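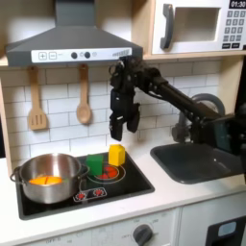
ウォークゲート共同工房、2022年12月15日(木)

4.2 玩具キッチンにおける把持および移載試験

本節では、共同工房で組み立てた卓上アームClindskaについて、玩具キッチンを作業環境とした試験の手順と結果を述べる。試験は、コンロ面に置いたブロックを把持し、流し側の天板上へ移すものである。図4は、開いた平行グリッパがコンロ上の黄色いブロックの上方にある状態を示す。同じコンロ面には緑のブロックと鍋があり、アームはレンジフードの手前に手首部を位置させている。

図4 コンロ面における把持前の姿勢

アームは工房の作業台で関節ごとに組み立て、各軸の原点を合わせた後にキッチンの前へ移設した。到達距離は60 cm、設計上の可搬質量は400 gである。制御にはUrkiticoを用い、手先の目標位置と指の開度を別々に指令した。移設後は天板の四隅に手先を順に合わせ、座標系を取り直している。この作業を省いた予備試験では、指先が天板に接触して停止する例が続いたため、以後は試験日ごとに実施することとした。

試行は計218回行い、記録した指令は3534件であった。一回の試行は、接近、下降、把持、上昇、移動、解放の順に進む。上昇の直後には短い停止を設け、指の間で対象物がずれていないことを操作者が目視で確認した。

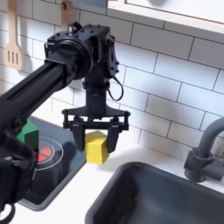 移動時の手先の高さは、当初、コンロ面と天板とで同じ値としていた。しかし、コンロの縁を越える際に対象物の下端が触れることがあり、縁の手前で一度持ち上げる経由点を加えた。経由点の追加により一回当たりの所要時間は延びたが、縁での接触による中断は見られなくなった。

残る失敗の多くは手首部の配線に関係していた。手首を大きく回すと線が張り、指令した角度の手前で回転が止まる。余長を増やせば可動域は確保されるものの、たるんだ線が周囲の部品に掛かるおそれが生じる。最終的には余長を残したまま固定点を一箇所に減らし、手首の回転範囲をソフトウェア側で制限した。固定具には工房の在庫にあったTekinの部材を加工して用いた。形状の寸法は付録Bに記す。

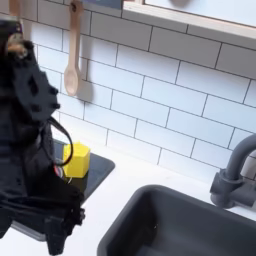

Angharad Prosserは草稿への意見として、回転範囲の制限は配線の問題を覆い隠すものであり、固定点を手首の回転軸に近づければ制限自体が不要になるのではないかと指摘した。また、同じ工房で後から製作する者にとっては、線の長さよりも固定点の位置を先に示すほうが有用であるとも述べている。

この指摘を受け、固定点の位置を関節軸からの距離で表すよう付録Bの図面を改めた。軸寄りの固定方式については部品の加工が済んでおらず、比較試験は1月に同じ配置で行う予定である。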